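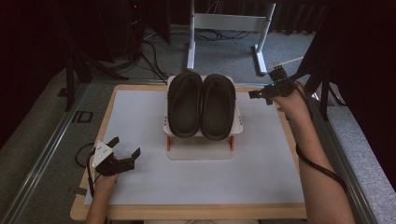
Friday was the open day at Gamage, the footwear display workshop out past the Prastusley bus stop, and I stayed nearly 3 hours. I could have stayed longer! The place sets up more than 400 pairs a season for shop windows, and the summer tables were my favorite part.

I had never thought about how you show off a pair of slides. A boot stands up by itself, but a plain black sandal lying flat looks like something left by a pool. Put the pair on a small white stand, tilt them back side by side, and suddenly you notice the molded footbed and the raised rims. I went home and looked at my own slides differently.

Gaspard Marty led our group and let us try it with some older pairs from Presta. Mine kept leaning to the left - he fixed it with one nudge of the heel. The white sheets on the tables get changed often, he said, as black soles mark them.

Tea and very good plum cake in the Futska room afterward. Parking is tight, so take the 90 bus if you can.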